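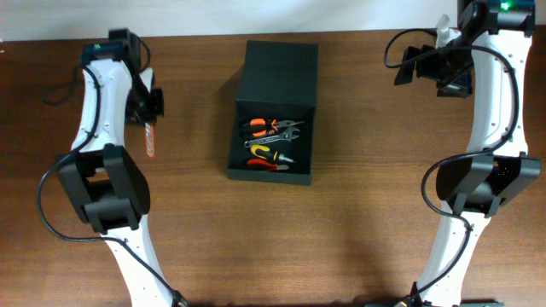 4. Open day demonstration: tool box routine

4.1 Scope
This section covers the two-arm tool demonstration shown to visitors at the Netdale site. General start-up is in section 2. Questions about the routine go to Reto Egger.

4.2 Laying out the tools
1. Place the black box centrally between the arms, lid open.
2. Lay the tools across the compartment, handles to the left: long-nosed pliers, adjustable wrench, screwdriver, red-handled pliers.
3. Power up both arms. Check for a green light at the top of each arm.
4. Clear each cable from its elbow joint by hand – the arms must be stationary.

CAUTION: Visitors stand behind the floor line while either arm is live. The operator keeps the stop button within reach.

4.3 Running the demonstration
1. Announce the start. Wait 10 seconds.
2. Select routine 3 at the operator's desk. Speed is limited to 65 per cent on open days.
3. Talk visitors through the reach of each arm. Small metal parts may share the box with the tools.

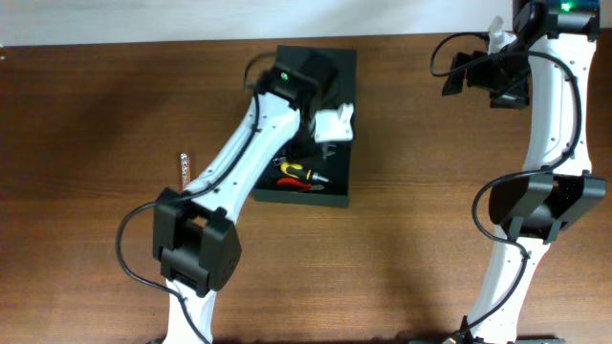 4. If an arm stalls, press Hold. Do not pull on the gripper.
5. Clear any loose bolts from the table before the next run.

4.4 Wrist camera view
Switch the visitor screen to the wrist camera when the tools are to be seen at close range. Tools may overlap, as with the wrench and the long-nosed pliers.
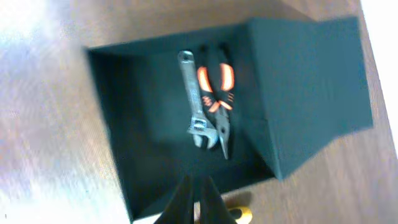

Strong light on the table washes out the picture on the screen. Lower the blind on that side before changing the exposure. Record any change in the Clodside log.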